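About Whitlock Workrooms

Whitlock Workrooms fits out and maintains small rooms for sorting, folding and packing household goods. The company was started by Jonatan Tveit in Clultcombe and still works from the same building, a single-story unit on Luvach Road with 629 square feet of floor space. Most clients are laundries, rental cottages and shops that pack their own orders.

A standard room has one work surface, white walls and a power outlet above table height. Surfaces are matte and mid to dark gray. Gloss finishes reflect the ceiling lights and make lint hard to see, so they were dropped from the range. Walls are left without shelves behind the work surface. Storage goes on the side walls or under the table.

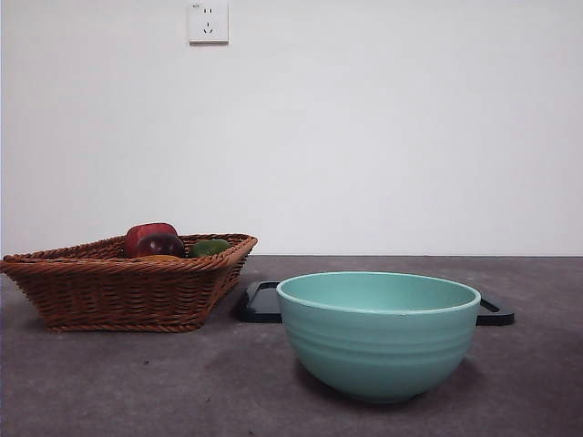
Baskets are the usual container for incoming items. We specify shallow ones with sloping sides, which can be emptied with one hand and stack when not in use. Woven wicker is the default. Wire and plastic are available for damp goods. A basket is kept to the left of the work area for right-handed staff and is moved over on request.

The Civik layout, introduced in November, is the smallest room we supply. It takes 2 people at one table and can be installed in 11 working days, counted from delivery of the tabletop. Wiring is done by a licensed electrician and is quoted separately.

Maintenance visits cover the table surface, wall paint, outlets and basket rims. Broken strands are trimmed or the basket is exchanged. Replacement baskets are held in stock at Clultcombe, normally 400 at a time.

Site visits are by appointment. Please send room dimensions and the position of existing outlets with the first inquiry.

Page last revised 2025-05-28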